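Glaze, grout and the return of the hard surface

Vitreous glaze is glass fused to clay, and its life depends on how closely the two shrink as the kiln cools. If the glaze contracts more than the body, it crazes. At Pruma, a small pottery works, Gintarė Ķēniņš fires her whiteware to 1,036 degrees and rejects any piece that crazes within five days.

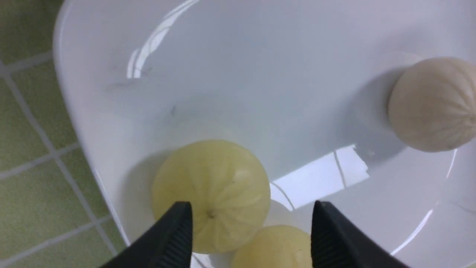 White glaze, green grid.

Colour is harder to hold than fit. Copper greens shift with kiln atmosphere, so Ķēniņš mixes in batches of 200 kilograms and keeps a fired chip from each.

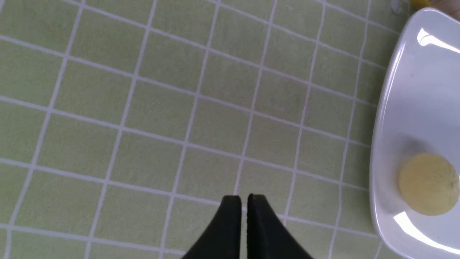
Printed substitutes

Patterned sheet goods avoid the kiln entirely. Aivar Sproģis, a surface designer at Kilier, draws grout lines at uneven widths - a perfectly even line looks false at room scale - and runs eight tile variants before the pattern repeats.

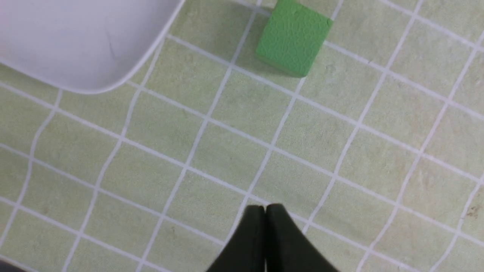
Wear is the remaining difference. A glazed tile resists abrasion until the glass layer is breached, while a printed sheet dulls gradually along the lines of heaviest use. Sproģis tests both with the same abrasive wheel and records gloss readings at fixed intervals.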